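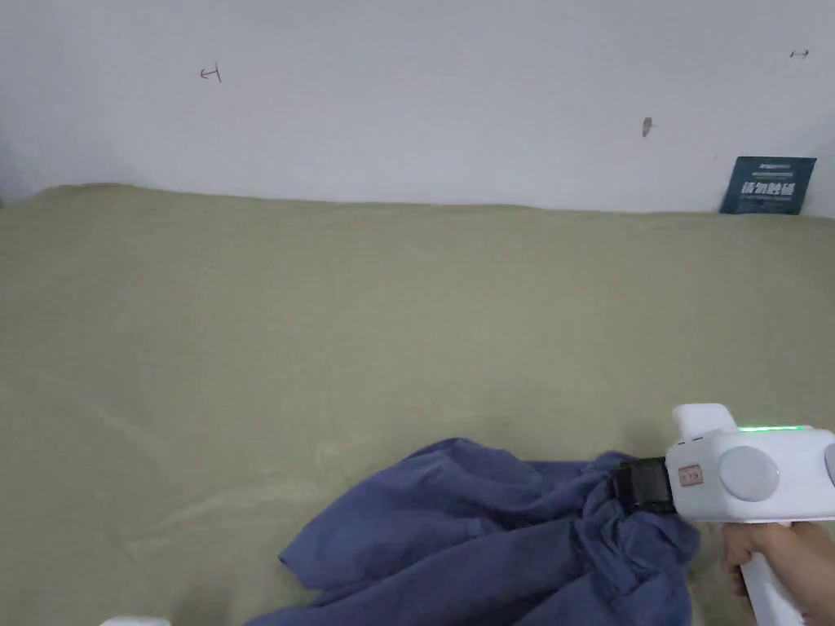
Setting Up and Running a Handheld Gripper Station for Garment Tasks

This procedure applies to operators recording folding and sorting demonstrations with handheld grippers at Zindness stations. It replaces the December version. Questions go to Afroza Siriwardena (stations) or Kam-wah Chiu (data review).

Before you start

1. Spread the cover sheet over the full work surface. Pull it toward you until the middle lies flat. Small wrinkles are acceptable. A ridge at the wall is acceptable if it stays outside the reach of the task.

2. Choose a cover that contrasts with the garment. A blue garment on a green sheet passes. A green garment on a green sheet does not.

3. Place station signs at the back edge, against the wall. A sign must not stand between the operator and the garment.

4. Leave the wall marks alone. Do not wipe them off, and do not add new ones without telling the station lead.

5. Switch on both grippers and check the status light on each one. Open and close the jaws 10 times with nothing in them. If a jaw sticks or closes late, tag the unit and take another.

Handling the garment

Start each run with the garment bunched near the center of the sheet. Do not arrange it in the same way twice in a row.

Hold the gripper by the handle with the fingers wrapped around the front. Keep the free fingers clear of the jaw and off the cloth. Any run in which a bare hand touches the garment is rejected, including runs where the contact only straightens a sleeve.

Close the jaw on a gathered fold at least 2 cm deep. A shallow pinch on thin cotton slips under load. Lift slowly, pause, then continue. If the cloth twists in the jaw, lower it to the sheet, release and grip again. Do not shake it loose.

Keep the jaw in view for the whole grasp. Leaning over the work hides it from the head camera.

Time limits

One operator works no more than 15 minutes without a break. The limit covers setup runs and rejected runs as well as good ones.

Recording faults

Log each fault in Stestach under code 221 and state which hand was in use. Write what happened in plain words: "cloth slipped at lift" is enough. Do not delete the run. Kam-wah reviews faulted runs on Tuesday and marks which can be kept.

Shutting down

Release the garment before switching off. Wipe the jaw pads with a dry cloth, return the grippers to the Zurnis rack, and leave the cover sheet in place unless it is stained.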